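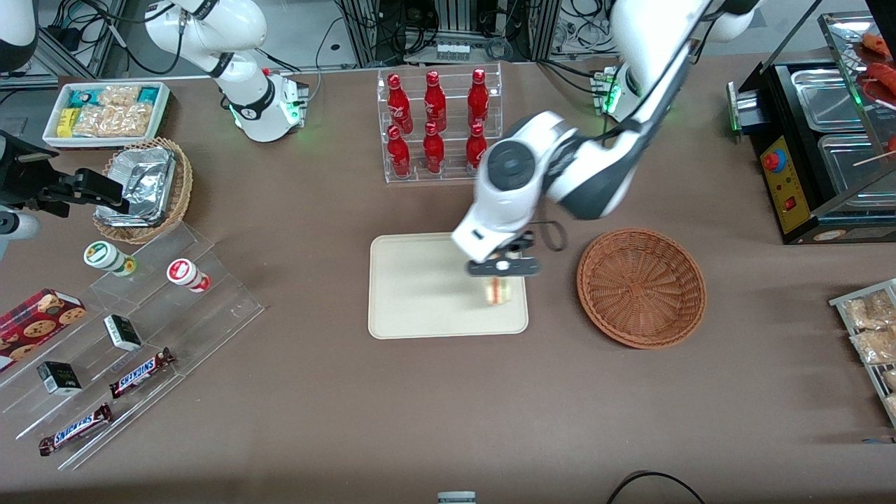 FOOD & DRINK

The Long Life of the Packed Sandwich

Lunch in Klinhom starts at 11:40, when the first shift at the tile works comes out through the side gate. By then the counter at Usus has been open for five hours and most of the day's sandwiches are already wrapped. Egg goes first, then ham and pickle. The cheese and onion usually lasts until two.

Usus is a narrow shop with a tiled floor and no seats. It has sold sandwiches on the same corner for longer than the road outside has had a traffic light. On a normal weekday it makes 115 of them before noon, and the menu has changed very little. A turkey club was added a few years ago and stayed. A wrap was tried one February and was gone by spring.

A sandwich that will be eaten right away is easy to make. One that has to sit in a bag for four hours is harder, and the shops that do it well tend to agree on the basics. The bread has to be a day old or close to it. Fresh bread tears under the knife and goes gummy once it has been wrapped. Butter goes all the way to the crust, on both slices, to keep the filling from soaking in. Tomatoes are salted and drained on a rack first, or left out.

At Virnden, a bakery on the other side of the river, the sandwich loaf is made with a little milk and baked in a lidded pan. The lid keeps the top flat and the crumb tight, so each slice is the same size and holds a spread without leaking it through. The bakery sells the loaf whole on Saturday mornings only. The rest of the week it goes to shops, schools and two hospital kitchens.

The filling is where shops differ. Usus chops its eggs by hand and keeps the pieces large. Flirurum, a catering kitchen near the train station, pushes them through a wire screen and adds more mayonnaise, which makes a smoother filling that stays put when the sandwich is cut small. Flirurum works mostly for offices and funerals. Its biggest order last year was for 2000 finger sandwiches in four varieties, and the kitchen began slicing cucumbers at three in the morning.

Cutting matters more than people expect. A serrated knife with a long blade is standard, wiped with a damp cloth after each cut. Crusts come off after the sandwich is filled, so that the edges line up. Stacks wait under a barely damp towel, never in the open air, and they go into the cooler before they are boxed.

Prices have gone up along with everything else. Butter is the main complaint, followed by eggs. Usus held its price for two years and then raised it twice in one winter. Some regulars switched to a half sandwich and a cup of soup. Most kept ordering what they had always ordered.

The tile works used to have a canteen, and the canteen used to have a hot line with gravy and two vegetables. It closed when the second kiln was shut down. There is a microwave in the break room now and a row of vending machines, but the line at the corner is still out the door at noon when the weather is good.

By half past two the bread crates at Usus are stacked by the back door for pickup. The knives are washed, and a pot of eggs is cooling in the sink for the next morning. Anything left on the counter is sold at half price until three.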